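Recipe testers wanted for a community bread book

Do you bake at home, even just now and then? Come and bake with us! We are putting together a book of everyday breads from the families around Zunden, and we need home bakers to try the recipes in their own kitchens before anything goes to print.

The project is called Bakero. It started with a shoebox of handwritten cards that Kristýna Ševčík got from her aunt, and it has grown into more than we ever planned for (we had to buy a second filing box). There are rye loaves, braided egg breads, potato rolls, flatbreads you can make in a skillet, and one caraway bread that three different families say they came up with first. We love all of it, and we can't wait to see what other people's ovens do with it.

What you would do

Each tester gets 21 recipes to choose from and bakes at least four of them between now and June. You follow the card as written, even when you think you know better, and then fill in a two-page form. Tell us where you got lost, how long the dough took to rise in your kitchen, and what the people at your table thought. Photos are nice but you don't have to send any. A phone picture of the cut loaf is plenty.

Most of the loaves use 600 or 700 grams of flour, so they fit a regular home oven and a regular mixing bowl. You don't need a stand mixer. A kitchen scale is a must, and if you don't own one we have a few to lend. 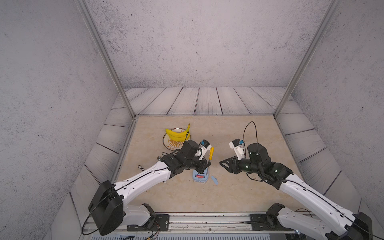 Who we are looking for

Beginners, please! We already have plenty of people who can shape a baguette with their eyes shut. We would especially love to hear from people who bake gluten-free or at high altitude, and from anyone with an old or fussy oven. Kids can take part with a grown-up.

What you get

We pay back your flour, yeast and seeds when you send in receipts. Your name goes in the book, and you get two copies when it's printed. There is also a tasting supper for all the testers at Lukáč, the café on the corner by the library, with soup and a lot of butter.

How to sign up

Write to Matěj Paulík at the Bakero desk by November 13, 2021. Tell him what you like to bake, what kind of oven you have, and any foods you can't eat. A few lines will do. He answers every note himself, so give him a week or so.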